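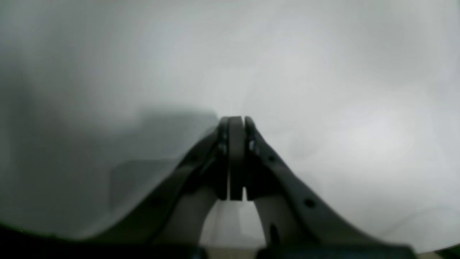 Polling place safety check, Rinaldi Rooms, Nidaddale – with comments

May 6, 2019
By Úna Keane

Print this page | E-mail this page

Walked round with Concetta Dal Bello from the community council office. By-election for the Draria Road ward. 1,856 on the register, one polling place. Comments typed up same evening, sorry for the state of them.

OK = fine. FIX = must be done before doors open. WATCH = leave it but keep an eye.

1. Outside and approach

1.1 Path from road to main door clear and level – FIX. Two slabs lifting by the notice board. Told about these in April as well. Sand and a cone is not a repair.

1.2 Ramp – OK. Rail solid. Bit of moss at the bottom, scrub it.

1.3 Outside lights – FIX. The one over the door works, the one at the turn of the path doesn't. Polls close late and it will be dark there.

1.4 Car park – WATCH. Blue badge bays need repainting, not going to happen in time. Put the signs on stands instead. Last time delivery vans were in both of them by nine.

1.5 Posters and party material on the building or railings – FIX. Three on the railings, two different candidates. Concetta has rung both agents. One took it well. If they're still up the evening before, we take them down and hand them back, all of them, same hour, same treatment. Photograph them first.

1.6 Tellers' spot marked – OK. Chalk line is 32 paces from the door by the old pump. Same place as last time, please don't move it, there was a row.

1.7 Graffiti – WATCH. Old marks on the side wall, painted over but showing through. Nothing rude left that you can read. Check again on the morning, if there's anything new ring the office before touching it.

2. Doors and ways out

2.1 Main door opens fully and stays open – FIX. Closer is too strong, swung back on me twice. Needs adjusting. NOT a wedge.

2.2 Side door – OK. Push bar works. Opens onto the lane.

2.3 Back fire exit – FIX. Stacked chairs in front of it. 41 of them. I moved enough to get the door open and then gave up. They go in the store and they stay in the store.

2.4 Exit signs lit – OK except the one above the back exit, tube flickering. Spare in the office cupboard.

2.5 Keys – WATCH. Four sets signed out and three names in the book. Concetta is asking round. Presiding officer needs a full set the night before, in her hand, not left at the shop.

3. Fire and electrics

3.1 Alarm test – OK. Nuteo panel, tested both call points, sounded in all rooms including the toilets. Panel clock is an hour out.

3.2 Extinguishers – OK, in date. The one in the kitchen isn't on its bracket, it's on the floor behind the bin. Hang it back up.

3.3 Cables across floor – FIX. Extension lead for the desk lamp runs right over the route to the booths. Move the desk or use the other socket. Desk is easier.

3.4 Heaters – WATCH. Two wall ones work. The portable one has a taped plug so I've taken it out and put a label on it. Do not bring it back becuase somebody is cold.

3.5 Fuse box – OK. Accessible. Labels faded but can be read.

4. Main room

4.1 Floor – OK mostly. Worn patch near the stage, no trip.

4.2 Booths – WATCH. Four standard, one low. Low one wobbles, needs the leg tightening. Pencils on strings long enough for left handers as well, we had a complaint.

4.3 Booths not overlooked – FIX. From the balcony stairs you can see straight down into the end one. Either turn it or close the stairs. I'd close the stairs.

4.4 Ballot box position – OK. In sight of the desk, out of the draught.

4.5 Queue – FIX. No plan for one at all. If it's like last time there'll be thirty people in the porch at teatime. Rope from the door to the desk, one way in, side door for out. Somebody needs to be on the side door so that it isn't used for coming in.

4.6 Notices – OK for English. Large print version missing, office to send. Tactile device is in the box, checked it.

4.7 First aid kit – FIX. Plasters gone, eye wash out of date. Rest alright.

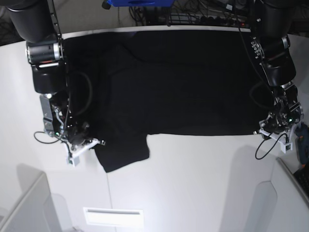
5. Kitchen and toilets

5.1 Hot water – OK. Too hot if anything, sign up over the sink.

5.2 Accessible toilet – FIX. Red cord tied up in a knot out of reach. I untied it. Go back and check on the morning, it's always tied up again.

5.3 Kitchen hatch – WATCH. Keep shut during voting. Tea for staff only, tea for everyone turns into a meeting.

5.4 Bins – OK.

6. People and what if

6.1 Staff who know the way out and where to gather – WATCH. Gathering point is the pump, which is also where the tellers stand – bit of a muddle but it's fine.

6.2 Phone signal – FIX. Nothing in the main room, one bar in the porch. Landline works, number to be taped to the desk.

6.3 Shouting, arguments, people who won't leave – WATCH. Feelings are running high over the Draria Road parking scheme and I think we'll get some of it inside. Ask once, politely. Ask again. Then ring. No member of staff to discuss the scheme with anybody, whatever they think of it.

6.4 If the building has to be emptied – box goes out with the presiding officer, register goes out with the clerk. Write down the time. Nobody goes back in for coats.

Comments added after

C. Dal Bello: slabs booked, man coming on his way through. Agents both say posters will be gone. Door closer I can do myself. Can't find large print notice in the office either, have asked for another.

Ú. Keane: thanks. Chairs?

C. Dal Bello: the dance class say they aren't thiers. I've got the key to the store and will do it Thursday.

Ú. Keane: fourth key set still to be found. Second walk round the evening before the poll, same list, FIX items first.

Contact Nidaddale Community Council | © 2019 Nidaddale Community Council | Back to top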